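Tramus Bucket Hat

Home > Hats and caps > Sun hats

Item no. 218
In stock: 40
Colours: sand, navy, olive

The Tramus is a soft sun hat for walking, gardening and days at the beach. It has a wide brim all the way round and no wire or stiffener, so it folds flat into a coat pocket or the lid of a rucksack. Wadunside have made it to the same pattern since the first batch of 200, with a slightly deeper crown added last October. 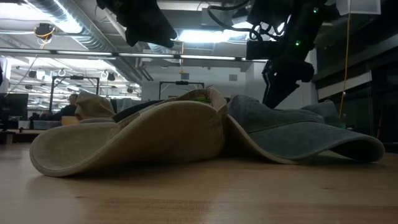

Brim width is the main thing to decide on when choosing between the Tramus and a cap. A cap shades the face and leaves the ears and neck open to the sun. The tan bucket hat has a floppy brim that curls up at one end and sags in the middle when laid on a table, and it moves in much the same way on the head. Customers who want a firm edge over the eyes should look at a cap with a curved bill, like the grey-blue one beside it. Our own cap is the Usuga, sold separately.

Sizes
S/M and L/XL. If you are between the 2 sizes, take the larger.

Care
Hand wash in cool water. Reshape the brim while damp and dry flat, away from radiators. Do not tumble dry or bleach.

Delivery and returns
Unworn hats can be sent back with the label attached. Please put the order number on the returns slip. For shop orders and bulk prices, write to Farah Harahap at Wadunside.

Page updated 10/04/2020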